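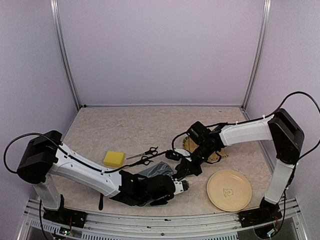 Ticket: left arm stops short at the middle of the mat
Opened by: Tanner Cloutier
Project: Brarkgate two-arm cell
Status: closed, with one leftover

First post

Okay, so the left arm has started giving up whenever I ask it to reach the center. The right one (Xavier, because the kids got to name one) is fine. The left one (Dallomau, same kids) gets most of the way there, shudders a little, and then the shoulder drops out and Prisisix throws "joint 2 following error." Prisisix is just the control program I wrote for the two of them, so please don't go searching for that message, you'll only find me.

Same cloth pickup job I've been running since August. No code changes. I did move the left base along the front rail and bolt it back down, and I'd love for that to be unrelated, but come on.

What I've checked so far:
Base bolts are tight. I leaned on the column and nothing moved.
Supply voltage looks normal with the arm parked.
Swapped the gripper cable with the spare. Same error.
Restarted everything, twice, out of pure hope.

Update, after dinner

It only fails on the long reach! If I keep the gripper back on its own side of the mat, near the sponge, I can run the pick over and over with no complaint. Stretch it out toward the placemat and it quits within 3 tries. So my guess is load on the shoulder, or something pulling on the arm once the upper link is way out there.

I also ran the same reach with the gripper open and nothing to grab, and it still quit, so I'm letting the cloth off the hook. The scissors too. I'd been blaming them for snagging the fingers, which was a different problem and mostly my fault for piling one pair on the other.

Update, 11:40 p.m.

Logged the shoulder position during the move. It tracks nicely until the joint is near 90 degrees and then it lags more and more until the error trips. I tried slowing the move down and it got a bit farther before tripping, but it still tripped. I tried bumping the error limit in Prisisix too, and the arm made an ugly buzzing noise, so I put it back. Don't do that one.

Reply from the shop list (pasted so I don't lose it)

"Power it off and move it by hand through the same path. If it gets stiff in the same spot, quit reading logs and look at the cable."

Update, next morning

Well. Powered it off, held the upper link, walked it through the reach by hand, and there it was, a soft springy tug right at the spot where the log goes bad. The cable that loops out behind the shoulder housing had gotten pinched against the frame post when I moved the base. There was enough slack for short moves and none for the long one, so the motor was hauling on its own cable every single time. I'd looked at that loop a dozen times and only ever with the arm parked, when it looks great.

What I did:
Unclipped the cable from the top of the link and fed more of it back toward the shoulder.
Reclipped it, starting from the gripper end this time.
Checked the full reach by hand before turning anything on.
Put the error limit back to 400 counts, where it was before I got creative.

Ran the cloth job again before work and it went through clean. Left it going on repeat while I made coffee -- no errors in the log when I got back.

Leftover

With the left arm reaching properly again, the two grippers can get really close to each other over the placemat, and Prisisix has no idea they could collide. For now I'm making Xavier wait until Dallomau has backed off, which works but it's slow. I'll open a separate ticket for a proper keep-out zone. If anybody on the list has done that with two arms facing each other, I'd love to see how you set yours up -- messy code is totally fine, you should see mine.

Closing this one.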